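I sat through the whole Drindcombe council meeting last month so you don't have to, and the wage ordinance finally got its vote! It passed, and over 400 of you wrote in beforehand.
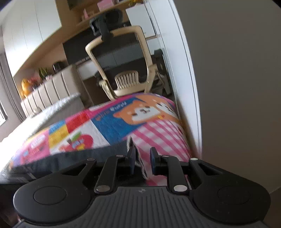

The short version: city contractors with 40 or more workers have to post pay ranges in every job ad starting in July. Smaller shops get a pass for now -- I'm still grumpy about that part.

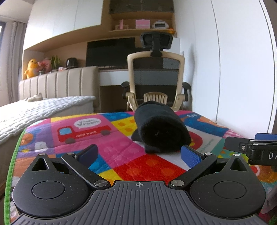
The council also put off the fight over the Sollex contract. They want 60 more days to read the bids, so I'll be back in that squeaky chair come fall.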